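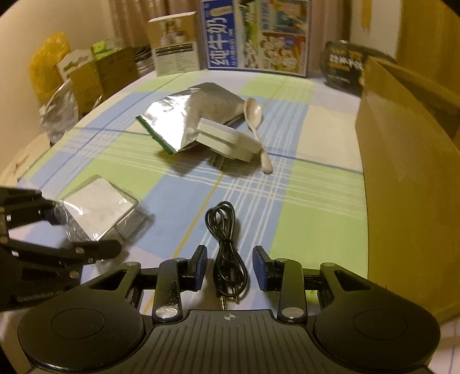
Auswärtsfahrt nach Drotmont im September – wer kommt mit?

Nordkurve_Vero
Hallo ihr Lieben, endlich geht es wieder los! Ich würde gern einen Bus mit 40 Plätzen bestellen, Abfahrt morgens um sieben, dann bleibt vor dem Anpfiff noch Zeit fürs gemeinsame Grillen.

Petrică N.
Ach Vero, so gern ich Bus fahre – um sieben? Mit dem Zug sind wir gemütlicher dort, und der Gästeblock fasst eh 3000 Leute, da kriegt jeder was.

tumelo_v
Sehe ich anders, der letzte Zug zurück fährt vor dem Abpfiff, falls es Verlängerung gibt. Bitte vier Plätze im Bus für uns!

Nordkurve_Vero
Notiert, Tumelo. Petrică, dir halte ich trotzdem einen frei.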